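Minutes - Workham shared workroom, users' meeting
April 29, 2026

Present: Yurii Tkachenko (chair), Svitlana Karpenko (notes), Terence Tapley, Bohdana Stasiv, Fergal Keogh
Apologies: Lenihan

**1. Minutes of the January meeting**

Agreed as written, with one correction. The drain cover was replaced by Volcombe, not by us, so there is no bill to pay.

**2. Bookings**

Terence has moved the booking sheet to the inside of the supply closet door. Six groups now use the room on a regular basis. Two bookings overlapped in the spring and both groups stayed and shared the tables. Bohdana asked that names be written in full, as initials have caused mix-ups. Agreed.

The late slot now ends at 11 p.m. Whoever has it locks the side door and puts the key back in the box.

**3. Supplies**

- Paper towels: enough until summer.
- Dish soap: Fergal to buy, same kind as before.
- Labels: the last order came in the wrong size. Svitlana will use them up on the shelf fronts and order a pack of 100 in the small size.
- Storage tubs: Welonari can supply four more with lids. Yurii to ask for the price with delivery.

Terence reported that food containers are still going back on the shelf without a name or date. Any container with no label will be moved to the bottom shelf and thrown out after four days. Bohdana wanted a week. The vote was four to one for four days, to be looked at again next time.

**4. Wall panels and white tables**

Yurii went over the work on the gray panels. The wall behind the white table is to stay clear: no tape, hooks or notices on the panel faces. Notices go on the board by the door. The panels should be wiped with a damp cloth only. The rough side of the sponge has dulled a patch near the sink and it won't come back.

Discussion moved to the seams. Dust and crumbs collect where the panels meet the table, and the long seam takes the most. Fergal suggested a bead of sealant along the bottom. Yurii would like to hold off until Volcombe has said whether the panels may need to come down again - sealant would have to be cut out first.
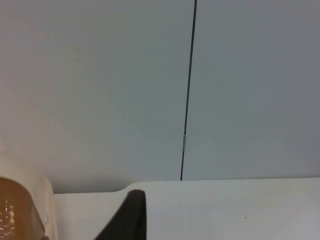 Svitlana said the small metal piece on the seam ought to be left alone, whatever is decided about the sealant. She had assumed it was something to hang a cloth on and would like the rest of us warned before one of us tries it. She also asked whether a soft brush would do for the dark gap, as a cloth only reaches the outside of it. Yurii thought it would, if used dry.

Agreed:

- Dry brush along the seams once a week, same day as the floor.
- Nothing to be hung from the seam or pushed into it.
- Containers to be lifted, not slid, when the table is wiped.
- Sealant put off until Volcombe replies. Yurii to write to them.

**5. Any other business**

Bohdana has found a gray apron and a pair of reading glasses. Both are in the drawer under the kettle.

The radio is to be switched off at the wall at the end of each session. Fergal asked about a second trash can for the table end of the room. No objection, provided it has a lid. He will look for one under the same budget as the soap.

Next meeting: to be set once the reply from Volcombe is in. Terence to take notes.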